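Chapter 4
Where Is It, Exactly? Coordinates, Datums, and Projections

My first real mapping job was for the water department in Breltstead, and I spent the opening two weeks of it convinced that somebody had stolen the hydrants. I'd been handed a file of hydrant locations and a file of street centerlines, and when I put one on top of the other, the hydrants were sitting in people's living rooms. Every single one of them was shifted to the northeast by the same amount. I checked my typing. I reinstalled the software (twice!). Finally I walked down the hall to Yvonne Heywood, who had been drawing utility maps since the days of ink and drafting film, and she looked at my screen for maybe four seconds and said, "Your datums don't match." Then she went back to her sandwich.

I nodded as though I knew what that meant. I didn't. I went home and read until midnight, and most of what I read that night is in this chapter, only I've tried to put it in the order I wish I'd found it in.

So here's the basic trouble. The Earth is lumpy and roundish, and your map is flat. To get from one to the other you have to make a bunch of choices, and every one of those choices gets baked into the numbers stored in your file. If you and I make different choices, our numbers won't agree, even when we're both standing at the same hydrant and we've both measured it beautifully.

4.1 Before you start

You'll need the Sareston practice data, which comes with the book, and whichever GIS program your instructor has picked. I wrote the exercises so they don't depend on any one program. The menus will have different names, but the ideas carry over, and hunting for the right menu is a pretty fair picture of the job anyway.

If you skipped Chapter 3, please go back and read at least the part on attribute tables. I'm going to say "field" and "record" a lot from here on and I won't stop to define them again.

4.2 An address is one kind of location

Most people, when you ask where something is, give you an address or a landmark. "It's at my sister's place." "It's in the den, by the TV." That works wonderfully between two people who know the same town and the same house. It works much less well for a computer, which has never met your sister.
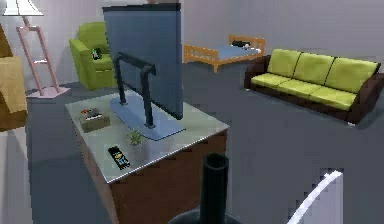 A computer wants numbers, and it wants to know what the numbers are measured from. Say I tell you a manhole is at 600, 782. Fine, but 600 what? Feet? Meters? And starting where? If the starting point is the corner of the Sareston treatment plant and the units are feet, you can go out with a long tape and find that manhole before lunch. If the starting point is some imaginary spot far out to the southwest and the units are meters, you're going to need a different plan. The pair of numbers is the same either way. Everything that gives it meaning lives somewhere else, in what we call the coordinate reference system.

You'll see that shortened to CRS. I'll use the short form too, because I'm lazy and because everybody does.

A CRS tells you a few things at once. It tells you what shape of Earth we're pretending to live on, how that shape is pinned to the real planet, what units we're counting in, and (if the map has been flattened) how the flattening was done. We'll take those one at a time through the rest of the chapter, and the pinning part is where we'll go slowest. That's the datum, and it's what was wrong with my hydrants.

4.3 Two families you'll meet every day

Geographic systems use latitude and longitude, so the units are degrees. They're great for storing data and for sharing it with folks on the other side of the country. They are lousy for measuring. A degree of longitude is a long way at the equator and shrinks down to nothing at the poles, so if you ask for the length of a sewer main in degrees you'll get a number that's of no use to anyone holding a shovel.

Projected systems have already been flattened, and their units are feet or meters. These are what city and county offices mostly work in. You can measure pipes and parcels with them and get answers that make sense, as long as you stay inside the area the system was made for. Wander too far out and the distances start to stretch on you.

Nidia Cárdenas, who taught the lab section of this course with me for years, used to make students measure the same 50 meters of pipe in both kinds of system on the first day. I've kept her exercise. It's the first one at the end of the chapter, and it takes very little time. Please do it even if you think you've got the idea already.

4.4 Assigning versus transforming

If you remember one section from this chapter next year, I'd like it to be this one. Every GIS program has two tools that look a lot alike and do very different jobs.

The first one assigns a CRS. It changes no coordinates at all. It just sticks a label on the file that says "these numbers are in such-and-such a system." Use it when the label is missing or wrong and you know for sure what the right one is.

The second one transforms, or reprojects. It does the math and writes out new coordinates in a new system. Use it when the label is already right and you want the data in a different system.

People mix these up constantly. I've done it, Yvonne has done it (she'll deny it), and a contractor once sent Breltstead an entire storm drain layer that landed in the ocean for exactly this reason. They had meters, they wanted feet, and they changed the label. The numbers stayed in meters and the drains went swimming.

Try it yourself before reading on. Open the Sareston manhole layer and write down the coordinates of any one point. Assign a different CRS to a copy of the layer and look at that point again. Same numbers, different spot on the map. Now take the original and reproject it. Different numbers, same spot. Keep your notes from this, as we'll use them again in 4.6 when we get to datum shifts.

One last bit of housekeeping. When you make copies of a layer, put the CRS in the file name. It looks fussy and the names get long, but you'll be grateful when you've got six versions of the same manholes open and the phone is ringing.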